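Ticket 1226: Label printer in the Yau packing room prints everything twice
Status: closed, grudgingly
Priority: was low, then high, then low again

Reported
Every parcel label comes out in duplicate. Staff have been sticking the spare on the back of the box, so the courier scans both and bills us for both. Last month we paid for 104 parcels that never existed. They were all delivered on time, according to Itutis.

Step 1. Restart the printer
Done by the packing room before they rang, and again while they were on the phone to me. Two labels each time, plus a test page. Two test pages.

Step 2. Check the copies setting
Set to 1 in the printer menu. Set to 1 in Zirnent. Set to 1 in the driver, which I reinstalled anyway and lost most of a morning to.

Step 3. Rule out the cardboard
Packing room suggested the new board was "confusing the label size". The printer has never met the cardboard. I went down and had a look at a piece regardless.
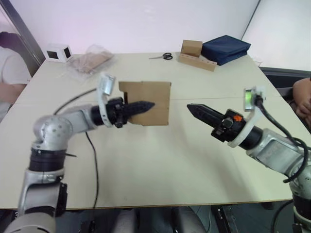

Step 4. Read the print queue
Should have been step 1. Each job arrives twice, 11 seconds apart, from two different accounts. One is the packing room. The other is called Irkent-old.

Cause
Irkent-old is the account from before the March changeover. It was meant to be switched off and was left forwarding instead.

Fix
Account disabled at 3.40pm. Ran 66 labels, got 66 labels. Refund claim sent to the courier, who have replied twice.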